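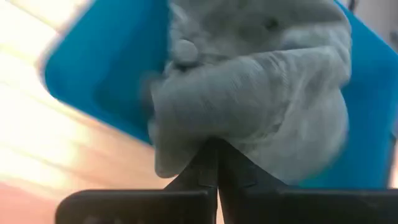

1/ Solid timber moves across the grain as humidity changes. Along the grain you can ignore it. If a top butts against a wall, leave a gap at the back. A slit as narrow as the one between those two black tips won't do for a wide top.

2/ Mine is an Ikonen blank, 1151 by 851 mm, strips running the long way. All the movement is in the 851.

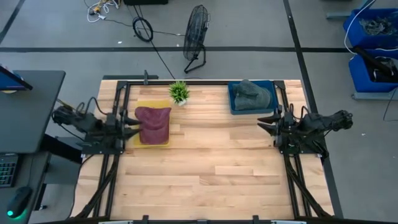
3/ Fix it through slotted holes, slots running across the grain. Yasuo Kudo at Wanlow uses round holes at the centre and slots everywhere else. I've copied him.

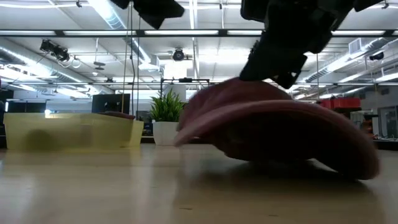
4/ Oil both faces equally. One sealed face and one bare face will cup. Wipe off the excess after 20 minutes and leave it overnight.

5/ Second coat goes on thinner. If the colour looks patchy, 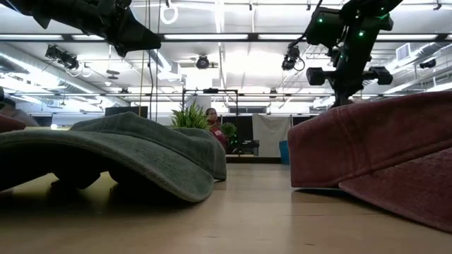 sand lightly along the grain and oil again. Recheck the screws in April.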